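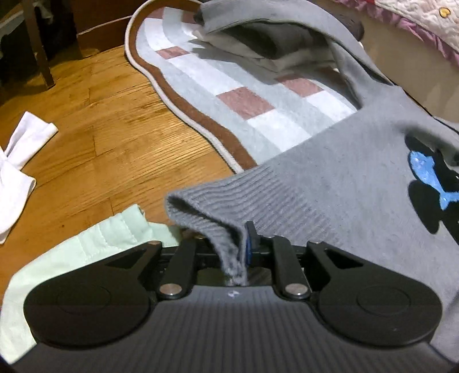 My aunt left me her suitcase and nothing else, and I want it on record that I was thrilled. My cousins got the house in Groltum and the car and a whole lot of arguing, and I got a big black case that smelled like peppermint and closets. It had a strap across the lid held down with small round silver rivets, one at the left and one at the right, the same plain kind you see up top, bright against all that black. I used to press my thumb on them as a kid while she packed. Left, right, left, right, until she told me to quit it!

So in January I took it on the bus to Pusham. I'd never been to Pusham. She had, every winter, for as long as I'd been alive, and she never once said why. We figured it was a man (my mother figured it was two).

The ride takes forever. The woman next to me had a pie on her lap, in a box tied with string, and every time we hit a bump she apologized to it. I asked if she knew the Brito Hotel and she said sure, everybody knew the Brito, her sister had her wedding lunch there and the soup was cold.

The man at the desk looked at the suitcase before he looked at me.

"Room 36," he said.

"I haven't told you my name."

"That case goes in 36." And he handed me the key like we'd settled something.

It was a small room with a radiator that knocked and a window over the harbor. I sat on the bed in my coat. I don't know what I'd been hoping for, letters maybe, or a photograph stuck behind the mirror (I checked, there was dust and a bobby pin). Then it got dark, and across the water somebody started playing the trumpet, and oh, it was terrible. Just awful! They'd get partway up a scale and fall off and start over.

I opened the window anyway. Down on the sea wall there were people in folding chairs, bundled up to the eyes, passing a thermos and listening to this racket like it was the opera. One of the chairs was empty. It had a plaid blanket on it, folded the way my aunt folded everything, in thirds and then in half.

I stood there until my ears hurt. Then I dumped my clothes out on the bed, found my other sweater, and went down to ask whose chair that was.

The thermos had peppermint tea in it. They moved over and let me sit.

Posted 12/08/2020

More stories
The Stokel Ferry
Over 800 Steps to the Lighthouse
My Sister's Second Piano
40 Cents for the Phone
Soup Weather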